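# Do I have to descale the espresso machine if the light hasn't come on?

**Posted by slowdrip_hollodstead in Kitchen & Appliances**

We moved to Hollodstead in February and brought the coffee machine with us, a Mivever with the single boiler and the steam wand that sounds like a possum in a downpipe. In the old place it ran for years on tank water. Out here we're on the town supply, and the kettle grew a crust like a river mussel inside a month.

The machine has a descale light. The light has never come on. My partner's position is that the light is there to tell us, and that if we descale it unprompted we are basically going through its diary. My position is that the shots have gone from 2 minutes of warm-up to something closer to a geological era, and the water coming out of the group head tastes like a coin.

Things I've tried:

- turning it off and on
- running a full tank through with no coffee in
- speaking to it

The manual says to descale "as required", which is the sort of advice I could have given myself for free. It also says to use only the branded solution, and that costs more than the beans do. The bloke at the hardware shop said vinegar. My sister said absolutely do not use vinegar. I have 4 sachets of citric acid left over from a cheese-making phase that I would rather not discuss.

So: do I go ahead without the light, what do I put in it, and how often after that? We make 6 coffees a day between us, more on a Friday.

---

**gasketcase**

Yes, go ahead. On a lot of the cheaper machines the light is only a counter. It adds up how much water has gone through, and when it reaches a number somebody picked in an office, it lights up. It has no idea what's in the water. If the number was picked for soft water and you've moved somewhere hard, you'll have a boiler full of chalk well before it says boo. Some models let you set the hardness in a menu. Have a look under the bit of the manual you skipped.

Citric acid is fine in most of them, but check whether your boiler is aluminium first, as acid and aluminium don't get along and you may find it's ruled out. If it's stainless or brass you're all right. Follow the strength on the packet, dissolve it properly before it goes in the tank, run a third of it through the group and a bit through the wand, then switch off and leave it for 12 minutes or so while you go and do something useful. Run the rest. Then rinse with clean water, two full tanks at least, and keep going until it stops tasting of lemon.

Take the water filter out of the tank first if there is one. I didn't, once. It was a dear mistake and the filter was never the same colour again.

Vinegar will shift scale. It'll also make your flat whites taste like fish and chips until Easter, and it isn't kind to rubber seals. Your sister's right.

How often depends on your water. With a kettle like that I'd be doing it every couple of months. Put it on the calendar and ignore the light.

---

**Wattlebird**

just buy bottled water

---

**old_number_nine**

Gasketcase has covered most of it, but I'd test the water before settling on a schedule. You can get strips from the aquarium shop for a few dollars, and there's the added pleasure of being asked what fish you keep. Your council may also publish the hardness by suburb. Ours does, on a page last styled when dial-up was a going concern.

The best plain-language thing I've read on limescale was in the Stonudum, the newsletter our repair group gets in the mail. They ran a two-page piece with a table of descaler strengths by boiler metal, and I've had it stuck inside the pantry door ever since. If your library keeps it, it's Issue 12, p. 6.
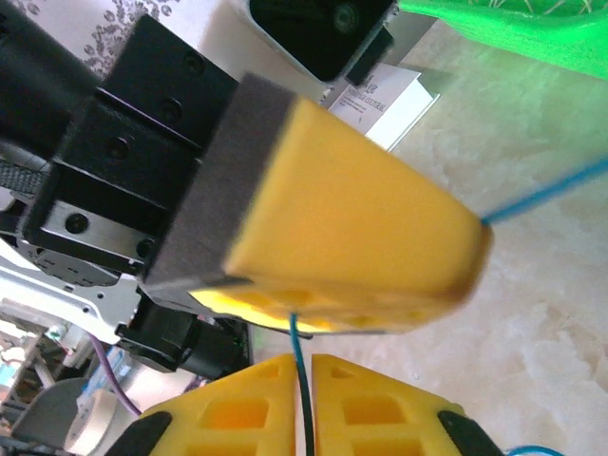
*Yellow gripper fingers and a black bracket over a marble-patterned tabletop*

The gist of the table is weaker solution and more rinsing if you're not sure of the metal. They also point out that scale flakes off in bits when it starts to go, and the bits like to lodge in the shower screen. So once you've descaled, undo the screen (one screw on most machines) and give it a scrub. If your shots are still slow after that, look at your grinder before blaming the boiler. I spent a whole winter descaling a Kollár that turned out to have nothing wrong with it but me and a very fine grind.

One last thing on the coin taste. That can be scale, but it can also be old coffee oils behind the screen, and acid won't touch those. You want the detergent powder made for backflushing, provided your machine has the valve for it - the manual will say. If it hasn't, a soak and a brush will do.

Let us know if the light ever comes on.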